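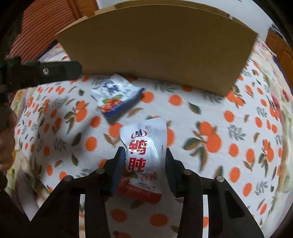
Hạnh Châu told him the hall would be locked by nine, and that if he wanted to go through the pattern again he had better do it now and stop talking.

Angus Sutcliffe put down his water bottle and walked to the middle of the floor. He was 50 and the oldest white belt at the Lendstead club. The next oldest was 13. The rest of the class had gone out to the parking lot, where their parents sat with the heaters running, and he could hear car doors.

"From the bow," she said.

He bowed. He turned left and blocked low, stepped and punched. He turned all the way around and did it again on the other side. He knew this part. He had done it in his kitchen and in the stairwell at work, and once in the freezer aisle at Jasum when he thought it was clear. Then came the turn to the front, and his foot went out too narrow, as it had every week since January.

"Stop," Hạnh said. "Look at your feet."

He looked.

"What do you see?"

"They're on the same line."

"So if I push you, what happens?"

She pushed him with two fingers on the shoulder and he took a step to stay up.

"Again," she said.

He went back to the start. The test was on Sunday in Faulkner, in the high school gym, with people from the whole region. There would be about 200 of them, counting families. He had already paid the fee. He hadn't told anyone at work, and he hadn't told his daughter, who had been a green belt at this same club when she was nine and had quit to play the clarinet. Her old uniform was still in a bag in his hall closet. He had found it when he was looking for the vacuum attachments, and that was how he had ended up calling the number on the club's page.

Left, block, step, punch. Around. Left to the front. He thought about shoulder width. He thought about it so hard that he forgot the punch.

"You stopped," she said.

"I forgot the punch."

"In the test, if you forget, you stay where you are. You wait. You don't look at me and you don't shake your head. You shake your head a lot."

"I didn't know I did that."

"Every time."

She went over to the light panel and turned off the back row, the way she did at the end of each night. The folding chairs along that wall went gray. She had taught here for eleven years, Tuesdays and whatever else the hall would give her, and drove a delivery van for Jatel the rest of the week. She still had the work pants on under her uniform jacket. Angus had never seen her do a full pattern at speed. She showed things in pieces, slowly, and then had someone else do them.

"Could you do it once?" he said. "So I can see the turn."

She looked at the clock. It was 8:50.

"Stand there," she said, and pointed to the side.

She did it without any warm-up. It took less time than he expected. Her feet made almost no sound on the way out and one flat sound when they landed. On the turn to the front he watched the foot, and saw that it didn't go straight across. It came in close to the other ankle first and then went out wide – a small curve, like stepping around something on the floor. She had told him that in January. She had told him in February too. He had nodded both times.

She finished and bowed to the empty end of the hall.

"It goes in first," he said.

"Yes."

"You said that."

"I did say that."

He went back to the middle. He bowed and turned and blocked, and when he came to the front he brought his foot in until it brushed his ankle and then let it go out. It landed. He didn't look down. He punched, and the sleeve of the jacket snapped a little, and he kept going, three more steps and the last turn, and ended half a yard from where he had started.

Hạnh walked up and pushed his shoulder with two fingers. He moved, but his feet stayed put.

"Your fist is bent," she said. "Fix it at home."

He bowed to her and went to get his shoes. One of the laces had a knot in it, and he sat on the bench by the door picking at it while she turned off the next row.

"What time on Sunday?" he asked.

"Eight. White belts go first, so eat before." She had the key in her hand. "And bring your daughter."

"I never said I had a daughter."

"I taught her," Hạnh said. "Same feet."

He got the knot out and tied the shoe, and she held the door for him.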